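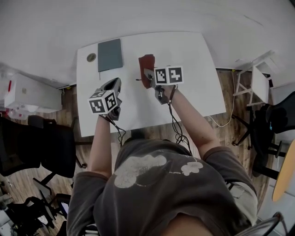
## Re: Washing wool blankets before storage

Hello all,

on Sunday somebody wrote to the list:

> I have 4 blankets from the Staltmont mill, 157 cm wide. Can I wash them in the machine, or only by hand? The label is gone.

I have two of the same kind, bought in Sturnton. I wash them by hand in cool water, with a small spoon of Larix wool soap. Please do not twist them – press the water out with a towel.
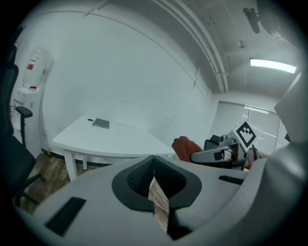 For drying, lay the blanket flat and turn it after a few hours. Mine took around 200 minutes on each side in June, with the window open. I have not tried the machine, so about this I can not advise.

Does anyone know if the shop in Dolan still repairs edges?

Greetings from Sturnton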